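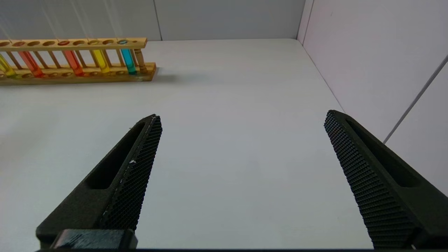 ## 3. Arbeitsplatz vorbereiten

Diese Schritte macht man vor jeder Arbeit mit dem Reagenzglasgestell Wakus 200.

1. Die weiße Tischplatte mit einem feuchten Tuch abwischen und trocknen lassen.
2. Das Gestell aus Holz auf die Platte stellen. Es muss gerade stehen und darf nicht wackeln.
3. Vor dem Gestell genug Fläche frei lassen.
4. Die Gläser einzeln und senkrecht einsetzen. Nicht drücken.

**Hinweis:** Das Holz nicht ins Wasser legen. Für die Pflege nimmt man das Öl Brotberg, Bestellnummer 1759, sehr dünn aufgetragen.

**Vorsicht!** Gläser mit einem Riss nicht mehr benutzen. Scherben nie mit der bloßen Hand nehmen.

Stand: 2018-09-01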